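Collecting two-arm demonstrations for wrapping tasks

Wrapping a bouquet is a good test for a two-arm policy. The paper shifts and the stems roll, and neither arm can do much on its own. The steps below are the ones we settled on for the Priswood task set. They assume both arms are already calibrated and the teleoperation link is running.

1. Write the task as stages. We use five: approach, place the bouquet, fold the left side, fold the right side, tie. Give each stage an end condition an annotator can judge from video. "Paper edge is past the stems" works well. "Fold is neat" does not.

2. Set the paper on the diagonal, with one corner toward the operator. Each gripper then has a side corner to reach for, and the arms are less likely to cross.

3. Vary the start. Turn the paper a little between episodes, move the bouquet, and swap the colour of any cloths nearby. Hidayah Kwok trained an early policy on one fixed layout and it failed as soon as the bouquet moved more than 6 cm.

4. Record from a fixed camera and check the view before each block. Both grippers should be visible in their home positions.

5. Drive slowly through contact. Most of our rejected episodes came from pinching the paper too fast, which drags the whole sheet. Lower the gripper, pause, close, then lift.

6. Keep the recoveries. If a corner slips and the operator picks it up again, leave the episode in and tag it. Endang Simanjuntak compared training with and without these, and the version with recoveries finished the second fold far more often. Drop an episode only if the paper tears or an arm faults.

7. Reset between episodes. Swap the sheet once the creases start steering the folds — a worn sheet makes the task look easier than it is.
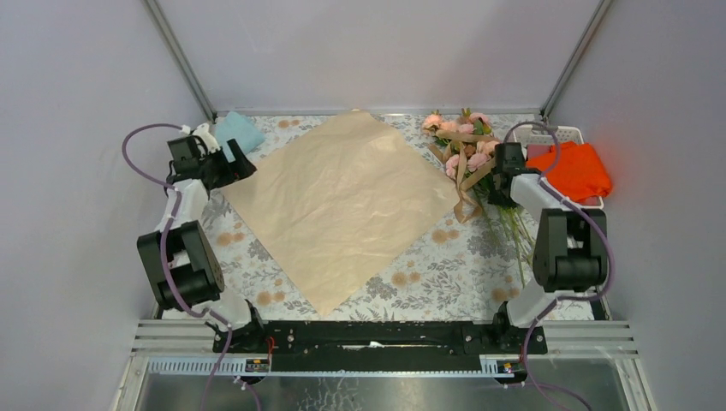

For evaluation, run eight trials per layout and score each stage separately. A single pass or fail mark hides where the policy gets stuck. Keep at least two layouts out of training altogether, and have someone other than the operator do the scoring.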